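Usel Large Board Oil, 800 ml

If you have a big wooden board at home, you probably know how quickly a little bottle of oil disappears. We heard it from customers so often (and ran out so often ourselves!) that we finally asked our blenders in Estdale to fill a proper size. The result is the Usel Large Board Oil, the same gentle mineral oil and beeswax blend we've sold from our Ustham shop for years, in a bottle that should see most kitchens through a good long while.

It goes on thin, smells faintly of honey for an evening, and leaves a soft, low sheen that we like much better than a hard shine. Pour a small puddle in the middle, work it outward with a cotton cloth, and don't forget the edges — end grain is thirsty and will happily take a second helping.

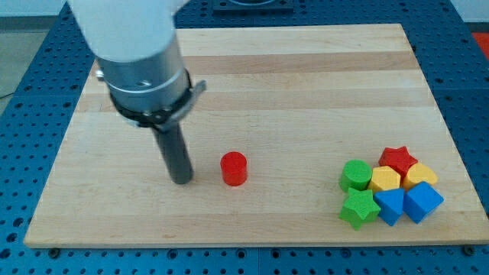 Leave the board standing on its side overnight and buff off whatever is left in the morning. A brand new board likes a coat every week for the first month, and after that you can go by feel. When the surface looks pale or a bit chalky, it's time.

We're asked a lot about walnut, cherry and bamboo, and yes, it's fine on all of them, as well as on spoons, salad bowls and rolling pins. Please don't use it on lacquered pieces, where it will only sit on top and stay sticky.

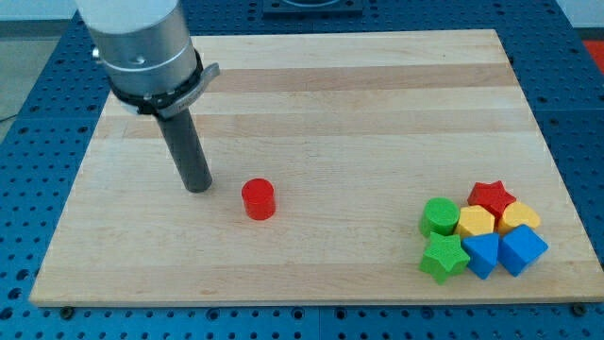

Large maple cutting board.

What comes in the box
Bottle with pour cap, 800 ml
2 cotton cloths, washable
Care card

Item number: 1582
Shipping weight: 1,236 g

Store it with the cap on, somewhere out of the sun. In a cold pantry the wax may turn cloudy, so stand the bottle in warm water for a few minutes and give it a shake before you start.

Also in this range: Hughes Board Wax in a tin, for boards that get washed several times a day.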